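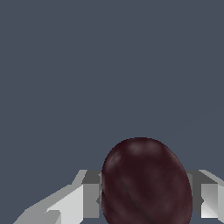
Our plum test in simulation, two-finger gripper, standard jaws

Budget for first gripper cell, soft fruit packing
Started by ondelo_pack, 2023-02-26

ondelo_pack wrote:
Hello all. I am planning equipment for the small packing house Ondelo. We handle plums and figs, and from October we must pack more of them with the same people. I have two offers. Sonolis sells an electric two-finger gripper with simulation license included. Prineck sells a softer one with silicone fingers, but it costs 700 more per unit and the finger sets must be replaced. I attach the render from the Sonolis software. My question is if I can decide the purchase from simulation only, or must I pay for a trial.

beltline50 wrote:
Pay for the trial. In your render the sides of the fruit go a bit over the jaws. To me this says the software lets the two shapes overlap, so what force do you learn from it? A real plum will not do this, it will get a bruise.

mirka_t wrote:
I do not agree fully. Simulation is good for reach, cycle time and the opening of the jaws. We planned a whole line like this and saved 13 days of installation. Only do not ask it about bruises.

beltline50 wrote:
He asks about plums, so bruises are the whole question. Those jaw blocks look flat to me.

ondelo_pack wrote:
Thank you both. The blocks can be changed, Sonolis offers rubber pads, but they are not in the price. What does a trial cost normally?

mirka_t wrote:
Depends on the integrator. Upadhyay did ours, 2 days in their workshop with our own fruit, and they took the fee off the order later. Bring ripe and unripe ones, and keep them overnight before you judge the skin.

beltline50 wrote:
And put spare fingers in the budget from the first year. With silicone we change a set after roughly 50 shifts. The seller never writes this in the offer.

mirka_t wrote:
Our sets live longer than this, but we do peppers.

ondelo_pack wrote:
Then I will ask Upadhyay for a trial with both grippers and move the conveyor to next year's budget. Does somebody know if they accept fruit by courier, or must I drive it there?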